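Anyone running the Sturnano handheld gripper kit? Worth it?

**valstead_sumaiya**
Hi all, Sumaiya here. We're a small shop looking at buying a couple of handheld grippers so we can record demos by hand and stop fighting our teleop setup. The Sturnano kit keeps coming up and the price is a lot nicer than the Omau one. Has anybody lived with it for more than a week? I mostly care about how the fingers hold up and whether tag tracking is a pain. Kitchen stuff mainly, bottles and cups and lids.

**gayan_k**
Had ours since June and I like it a lot! Tracking has been fine for me once I redid the calibration (the default file that ships with it is junk, do your own). We're well past 1,000 demos on the first set of pads. They've gone a little yellow but they still grip. Setup took me 20 minutes, most of it hunting for the right hex key.

**MacLeish_A**
> They've gone a little yellow but they still grip

Gonna disagree with Gayan here. I went through 4 pads in one project. Yes, we were picking up gritty parts, and yes, I probably squeeze too hard, but the Omau pads got the same treatment from the same hands and they're still going. For the money I'd take the Omau and be done with it.

**gayan_k**
Angus you were grabbing castings lol. Sumaiya said bottles.

**MacLeish_A**
A pad's a pad. Also it's heavy! After an afternoon of it my wrist was toast, and I'm not a small guy.

**ilham.m**
Weight is fair. I wouldn't call it heavy exactly, it's more that it sits far forward, so you feel it when you reach across a table. I swap hands a lot. My real gripe is support. I emailed about a spare finger and heard back 5 weeks later, from a guy who wanted to know if I'd gotten my first email answered.

@valstead_sumaiya are you getting the tags printed by them or doing your own? The stock ones on mine started to peel at a corner, so I reprinted on matte sticker paper and haven't touched them again.

**valstead_sumaiya**
Hadn't thought about it, so matte sticker paper goes on the list, thank you. What about glare? Our place has bright tube lights and white everything.

**ilham.m**
Glossy tags were bad for me under tubes. Matte is ok. I'd still do a test recording before you commit to a spot.

**chaminda_g**
Jumping in because I rented one through Asante before we bought, and I'd suggest the same to you. They took the rental off the purchase price, at least they did for me, so ask. I'm somewhere between Gayan and Angus on this. Pads are consumable, buy spares with the kit and quit worrying. What bugs me more is how much the gripper body takes up of the picture, the bottom of the view is basically all gray plastic. You get used to it, and our training runs didn't seem to care, but if you're planning to put the footage in a customer demo it's kinda ugly.

**MacLeish_A**
ok that one I'll agree with

**valstead_sumaiya**
Customer demo is not a thing for us, phew. Chaminda, any chance you could post what the view looks like? Doesn't have to be a good one, I just want an idea of how much table I'd get.

**chaminda_g**
Sure, grabbed one from our bench. Finger on the right with the tag up near the top, pad down the middle.

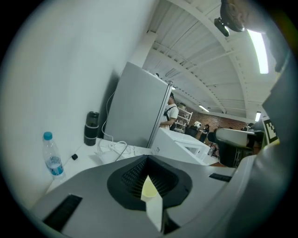

*View from the handheld gripper, water bottle and tumbler on the table at left*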